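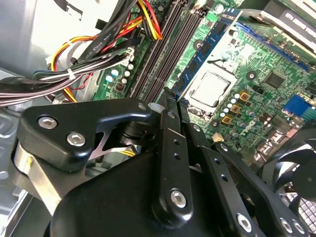 Gripper Care on the Lashari Cell
Equipment Gallery, Drotmont Workshop
Updated 21/10/2023

The Lashari cell is used at Drotmont for work inside desktop computer cases, principally the handling of memory modules and cable connectors. Its single arm carries a two-finger gripper with a small camera mounted close to the fingers. This page records how the gripper is set up and maintained, and is intended for staff who are authorized to operate the cell or who are preparing for authorization.

The gallery is maintained by Nadhirah Tarigan, Equipment Coordinator. Pictures are added as each part of the maintenance record is revised.

Picture 1. Gripper inside an open desktop case
The finger block is held by two silver hex socket bolts, one slightly above the other. Further hex bolts secure the black linkage arms. Power cables, one bundle of them gathered with a white zip tie, run close to the finger block, and the memory slots lie ahead of the central arm.

Notes to Picture 1

Bolts. The finger block bolts are checked with a hand wrench at the start of each working week and after any contact with a case wall. Linkage bolts are checked every 700 cycles. A bolt that turns under light pressure is to be removed, cleaned and refitted with fresh thread compound. Tightening it in place is not sufficient.

Linkage and pivots. Both arms should move through their full travel with the drive released. Any roughness at a pivot is entered in the Radar log, and the cell remains out of service until the joint has been inspected. Pivots are wiped with a dry cloth. Oil is not permitted above an open case.

Cable clearance. The approach path for each case type is stored in the Vilitz controller. Operators should confirm a clearance of 8 mm between the fingers and the nearest cable bundle before a new path is run at full speed. Where cables bend upward into the path, they are to be tied back by hand with the case disconnected from power - never moved aside with the gripper.

Camera. The lens is cleaned before the first run of the day. The calibration routine takes 5 minutes and must be repeated whenever a finger block has been removed.

Records

The current maintenance schedule is Revision 29. Paper copies of earlier revisions should be returned to the equipment office. The next full inspection of the cell is planned for November, and operators will be notified in writing of the days on which it will be unavailable.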